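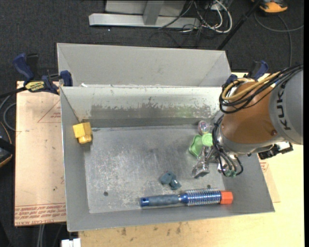
Planning a second bin-picking cell: what to budget outside the arm
Forum: Integration and Purchasing
Replies: 9

hollanville_cell2
Posted 7:40 AM
We have one picking setup with a KUKA arm over two metal bins, mixed household items, single gripper. I have to submit a budget for a second cell in March. The arm quote is straightforward. My problem is everything else. Last time the arm and controller were treated as the whole project and the remainder came out of the maintenance line for five months.

Current list for cell 2: arm, controller, gripper, two bins, bin fixture, table, cable dress pack, overhead camera, acrylic for guarding, spare gripper fingers. What am I missing, and what would you cut?

dutycycle
Posted 8:15 AM
Cut the second bin if the task allows it. Refill by hand between runs. You lose throughput but you also lose half the fixturing.

You are missing a real base. Plain wooden tabletops are fine for a first cell and a false economy on the second.

hollanville_cell2
Posted 8:31 AM
The second bin stays. Items move from one to the other and back, so it runs without anyone refilling. That was the point of buying two.

The table I am open on. Current one is wood with the bins held by bar clamps at the corners. The clamps have not slipped that I know of, but the bins have to be re-referenced whenever somebody takes one off to empty it.

amis_tooling
Posted 9:02 AM
Put a bolted fixture plate with dowel pins in the budget. Clamps cost almost nothing and then you pay in calibration time. We had an Amis plate cut for a similar footprint and it came in at 945 with the holes tapped. Bins go back in the same place every time.

dutycycle
Posted 9:10 AM
945 for a plate is high. A local shop will do it for less if you send a clean drawing and do not ask for a ground surface.

amis_tooling
Posted 9:24 AM
It would be less untapped. We priced both. Tapping 2 dozen holes in house cost us a day and one broken tap, so I would not call it cheaper.

p_lattice
Posted 10:47 AM
Disagree with both of you on priority. The plate is nice to have. The cable dress should be the first line after the arm.

Hoses and cables looped over the wrist and tied where there was space will work until the arm makes a deep reach into a corner with joint 6 wound up. Then a connector near the gripper takes the load. Buy the proper package with the arm, on the same purchase order. Added later, it gets rejected as an accessory.

hollanville_cell2
Posted 11:20 AM
Noted. Ours is loops over the forearm with smaller ones hanging below the wrist. I had it as optional in the quote. Moving it to required.

moussa_line
Posted 12:05 PM
Two items for the list.

Bin wear. Metal bins get scuffed on the floor and the walls lose their finish where the gripper and objects rub. If your vision depends on a consistent background, the bins are a consumable. Budget one replacement set per year, or have them recoated.

Test objects. You need a stock of awkward ones: a round hairbrush, something shiny or translucent, small dark lumps against a gray floor, anything hollow. Buy duplicates. When one breaks, your before and after numbers stop being comparable. Moussa Supply sells these as a kit, but a discount store is cheaper.

p_lattice
Posted 12:18 PM
Agree on duplicates. Disagree on recoating. The coating chips and you get flakes in the gripper. Leave the metal bare and fix the lighting.

dutycycle
Posted 12:40 PM
Lighting is not on the original list at all, by the way.

hollanville_cell2
Posted 1:15 PM
Adding lighting. It was paid for by another group on cell 1, so I forgot it.

On guarding: I priced cast acrylic sheet because it was easy to get. Any reason to go to polycarbonate?

amis_tooling
Posted 1:33 PM
Yes. Acrylic cracks on impact and around drilled holes. Use polycarbonate for anything between the arm and a person. Acrylic is fine for covers and light diffusers. Check what your risk assessment says before ordering either one — the panel spec should come out of that.

moussa_line
Posted 2:02 PM
Has anyone had a quote from Trollness for the whole cell as a package? They quoted ours as a single part number, TR-1909, with base, guarding and dress pack included. Lead time was longer than buying separately.

p_lattice
Posted 2:26 PM
We did. The base was good. The gripper was not what we would have picked and they would not delete it from the price. If you already know your gripper, buy separately.

hollanville_cell2
Posted 3:50 PM
We know the gripper, so separate orders. Revised list in priority order: arm and controller, dress pack, base and fixture plate, polycarbonate guarding, camera, lighting, gripper plus spare fingers, two bins plus one spare set, duplicate test objects. I will post the totals once the guarding quote is back.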